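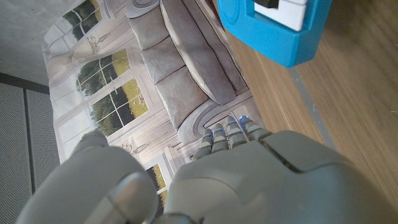

Painted cloths go back on show at Pristis after a long rest

02/08/2025

Anyone who grew up going to the Christmas shows at the old Pristis theatre will have a favourite cloth. For some it is the harbour at night, with its yellow windows, and for others the forest that came out every year whether the story had a forest in it or not. Most of them have spent the past decade rolled up in the dark above the stage, and it is a real pleasure to report that they are coming down again, and that the public will be able to walk right up to them and have a good look.

The exhibition opens in the foyer and rehearsal rooms in September and will stay up until the building is needed for the winter season. Entry is free, though there will be a box by the door for anyone who would like to put something towards the repair of the larger pieces, a few of which are in a sorry state along the bottom edge where generations of boots have caught them.

Vesela Lazarević has been looking after the work since the spring. She trained as a scene painter and came to Pristis to do a fortnight's touching up on a garden wall, and has stayed on ever since. "You unroll one and the smell comes up first," she told us over a very welcome pot of tea. "Size and dust and a bit of old glue. Then you see the brush marks, and they're enormous! People painted these standing up, with brushes on long handles, walking about on the cloth in their socks. From the stalls it's a cottage. From where I kneel it's just a lot of brown and one very clever streak of pink."

That clever streak is rather what the exhibition is about. Each cloth will be hung low enough for visitors to see how it was done - the charcoal lines left showing, the places where someone changed their mind about a chimney - and there will be a spot marked at the far end of the room from which it all comes together again. Children are warmly invited to run between the two, within reason.

The theatre's stock book, which was kept faithfully until the war and rather less faithfully afterwards, lists 199 cloths and borders. A good many were painted over when money was short, so that a ballroom may well have a battlefield underneath it, and others were lent to schools and halls in the district and never came home. If you have one in a loft or under a stage, the theatre would dearly like to hear from you, and promises not to be cross.

Ayodele Okeke, who runs the front of house, has been gathering memories to go alongside the paintings. So far she has heard from a former chorus member who met her husband behind the Grilline snow scene (named after the firm of painters that supplied it), and from a gentleman who was sick on the harbour in the interval and has felt bad about it for most of his life. "I told him it had been repainted twice since then," she said. "He was so relieved, bless him."

There will also be painting afternoons for grown-ups and children, with a plain cloth on the floor and plenty of paint, and old clothes are very much advised. Places need to be booked at the box office, which is open from mid-morning until the evening performance goes up. The café will be serving soup and its usual cheese scones throughout, and the side entrance on the yard has a ramp and a bell.

Memories, photographs and news of missing cloths can be left at the box office in an envelope marked for Ayodele Okeke.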